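Zendisero Manipulation Study
Progress report to the Likow Fund, second reporting period, ending June

Summary

The project remains on schedule against the work plan approved by the Fund. The second period was devoted to collecting demonstrations in furnished homes and to testing whether a policy trained on them can be used on a robot arm in a home it has not seen before. One milestone, the release of the annotation guide, has been moved to the next period.

Data collection

The target for this period was 900 demonstrations of tabletop tidying, recorded by people using hand-held grippers. At the close of the period, 632 had passed review. The remaining recordings are complete but have not yet been checked. Review takes longer than planned when the operator moves quickly between objects, as fast motion blurs the view from the gripper and makes the moment of contact hard to mark.

Homes were chosen for variety in furniture, lighting and table coverings. Operators worked with ordinary household items, including soft ones such as cloths and bags, which were underrepresented in the first period.
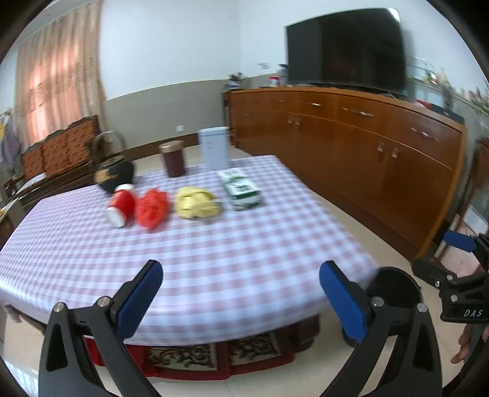 Patterned table coverings were added to the protocol after early tests at the Mudgway site, where the policy trained only on plain surfaces often misjudged the height of flat packages. Retraining with the new recordings reduced these errors. The comparison will be repeated with a larger test set before any figure is reported to the Fund.

Method

Two changes were made to the training procedure. Recordings from both hands are now aligned in time before training, and segments in which neither gripper is near an object are shortened. The second change cut training time without a measurable loss in grasp success. Both changes are described in the Vultska technical note supplied with this report.

Risks and next steps

Soft items remain the main source of failed grasps. The team will spend the first part of the next period on this problem, and will extend collection to 10 further homes. The budget is unchanged, and no additional funds are requested.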